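Wiping Down: A Report on the Shared Table in Room 6

Jinfeng Duan and Yhon Carhuamaca
Supervisor: Behrouz Mazandarani
May 20, 2026

1. Why we picked a table

Our first proposal was on ventilation. It was returned with the comment "large." Our second was on the whole workroom, and the comment was "still large." The third was on one table, and Dr. Mazandarani signed it the same afternoon, so we have tried to take the hint.

The table in Room 6 gets used for model making, gluing, sorting, lunch and, during April, the assembly of somebody's bicycle wheel. It is made of light wood with a pale wooden rim, and it looks good in the department brochure. It was also sticky. The question we set ourselves was whether a cover sheet and a fixed cleaning routine would keep the top in decent shape over a working month, and how much of everyone's patience this would cost.

2. Materials

We bought two spray cleaners, Brekus and Draroma, and a supply of cotton cloths. Our budget was 600 yuan. The cover sheets came from the print room, where Yanling Xiong let us have the ends of rolls on the condition that we stop asking what the paper was for. We kept the cleaners and cloths together so that a person with glue on their hands would have no excuse.

3. Method

A sheet went down at the start of each session and came off at the end. Whoever used the table last was to spray a cloth, wipe the top and the rim, and sign the card. Spraying the cloth instead of the wood was Jianhua Bai's suggestion. He has refinished furniture and has opinions about what liquid does when it gets under a finish – we received all of them.

We looked at the table every evening and wrote down marks, stickiness and anything left behind. Stickiness was judged with the back of a hand. We applied for a proper instrument and were told to use the back of a hand.

4. What we found

The sheet did most of the work. In the first week, before we had sheets, the evening notes are a long complaint about glue rings and pencil. Once the top was covered, the notes get so short that Yhon began adding the weather.

The rim was another matter. A sheet that covers the middle leaves a border of bare wood, and people rest their wrists, cups and tools exactly there. Wiping helped with anything fresh. Anything that had sat overnight needed a second go, and a few spots took no notice of us at all.
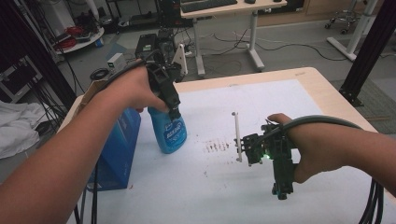
Between the two cleaners we could find no difference that we would defend in front of an audience. Draroma smells more strongly of lemon, and some users counted this as cleaning. Brekus has the better trigger.

The card was signed faithfully for six days. After that the signatures become initials, and then a single wavy line that three people have separately denied making.

5. Problems

Sheets slide. We tried tape along the edges, which held well and left its own residue, so for two evenings we were cleaning up after the thing meant to save us cleaning. We went back to loose sheets and asked people to lean less.

Our notes also depend on who wrote them. Jinfeng's "slightly tacky" is Yhon's "fine," and we only noticed this halfway through. From then on we inspected together, with some discussion.

6. Recommendations

Keep the sheets, and cut them wide enough to fold over the rim. Buy whichever cleaner is cheaper. Drop the signing card. The remaining cloths are in the drawer under the window, and the drawer sticks, so pull it from the left.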